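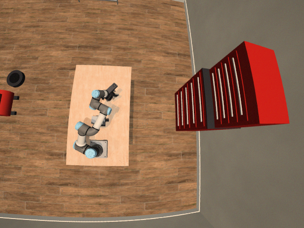
A light wooden tabletop on a plank floor.

Care of Wooden Work Surfaces
Household Advice Sheet, Bidside Residents' Service
Last revised January 16, 2010

Untreated and lightly oiled tops should be wiped along the grain with a cloth wrung out in warm water and a little washing-up liquid. Dry the surface at once with a second cloth. Standing water will raise the grain and may leave a grey ring.

Crumbs, grit and filings are to be brushed off before any wiping takes place. A soft hand brush is suitable. Scouring pads are not.

Oiling
Apply a thin coat of food-safe oil, leave it for 4 hours and remove the excess. Kitchen tops in daily use need this treatment every January and July. Workshop benches may be oiled once a year. Lay used cloths flat outdoors to dry before disposal, as oily rags left in a heap can catch fire.

Marks and scratches
Shallow scratches may be rubbed down with fine abrasive paper, working with the grain and feathering the edges. Re-oil the area the same day. Burns deeper than the surface should be referred to a joiner.

Floors
Felt pads should be fitted beneath table legs standing on boards. Replace them when they become flattened or gritty.

Printed copies of this sheet are held at the Pryor Road office.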